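Minutes - Jullport Twinning and International Relations Group
Tuesday, 6:30 p.m., upstairs meeting room, Jullport Town Hall

Present: the chair, the secretary, five council representatives, two members from the schools network, one from the port authority. Apologies were received from the business association.

**1. Minutes of the last meeting**

Approved with one correction. Under item 4, "Sosix city council" should read "Sosix regional council." The city council was not party to that letter.

**2. Official visit from Sosix**

The secretary reported that the deputy governor of Sosix has confirmed the visit for November. This is the second date offered. The first was withdrawn by the Sosix side when the rail line through Duan was closed to passenger traffic. The delegation will now come by road as far as Duan and take the night train from there, arriving at 7:10 a.m.

The delegation is 27 people, up from the number in the first letter. The increase is mostly accounted for by the addition of the regional orchestra's wind section and two translators. The Station Hotel is holding rooms until the end of the month. The port authority asked whether security staff are included in the 27. The secretary understood that they are and will get this in writing.

The draft program was circulated. Changes agreed:

- The wreath laying moves to before the formal session.
- The harbor tour is cut to 45 minutes.
- Questions from the press will be taken at the town hall, after the signing.
- The school visit stays at Grirka Road, but the group will be split in two. 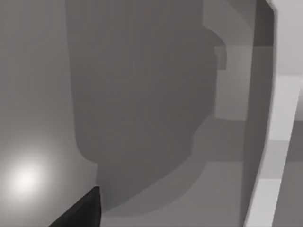 *Gripper finger and shadow, computer-rendered view.*

**3. Text of the joint statement**

The second draft from Sosix was received last week. Most of it is unchanged. The paragraph on transit fees at the Duan crossing has been rewritten and now asks both sides to "support an early return to the earlier arrangement." Two council representatives said the town has no power over transit fees and should not sign anything that suggests it has. The schools members did not object to the wording but asked that it not hold up the rest.

It was agreed to propose "note the importance of the crossing to residents on both sides." If Sosix does not accept this, the paragraph will be left out and the matter raised in a separate letter to the foreign ministry. The chair will speak to the Sosix protocol office before the end of the week.

The port authority asked that the statement be signed in both languages, with both texts equally valid. Agreed.

**4. Host families and student exchange**

There were 53 applications for the spring exchange. The schools network has finished the first reading and found most of them complete. Applicants with missing parental consent forms have until Friday to send them in.

Visas remain the main difficulty. The consulate in Duan is open two days a week and does not take group appointments. The secretary has written twice and had one reply, which repeated the published opening hours. It was agreed to ask the deputy governor to raise this directly during the visit - it should go on the list of points for the private meeting, ahead of the sports item.

**5. Relief shipment to Grirka district**

The shipment of 300 blankets reached the border depot and was signed for. The receipt is with the secretary. Onward transport to Grirka is waiting on a customs form that has to be stamped at the district office, and that office moved to a different building over the summer. The port authority's shipping agent is dealing with it.

One council representative asked why the form was not identified earlier. The secretary said it was introduced after the shipment had left. A second shipment was discussed, and the group decided to wait until the first is delivered before asking the council for money.
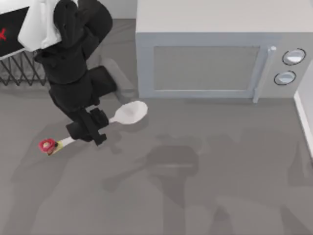 **Who pays for the road transport from the depot to Grirka?**
The Sosix regional council covers it under the letter signed in the spring, and Jullport's costs end at the depot.

**6. Budget**

Spending is within the approved amount. The larger delegation will add to the catering cost. It was agreed to drop the printed program booklet and use a folded sheet in two languages. The request for a second bus was left open until the arrival details are final.

**7. Flags and protocol**

The Sosix regional flag was redesigned last year and the one held at the town hall is the old version. A replacement has been ordered. If it does not arrive in time, only the national flags and the town flag will be flown. Seating for the formal session was referred to the mayor's office.

**8. Other business**

The schools network asked for a fixed place on the agenda. Agreed, after the budget item.

A letter from a resident objecting to the visit was read. The chair will reply.

**Actions**

- Chair: call the Sosix protocol office; reply to the resident.
- Secretary: confirm the delegation list, including security; send the revised program; chase the flag order.
- Schools network: consent forms by Friday.
- Port authority: report on the customs form.

The meeting closed at 8:20 p.m. The next meeting will be held in the same room, with the date to be sent out once Sosix has answered on the statement.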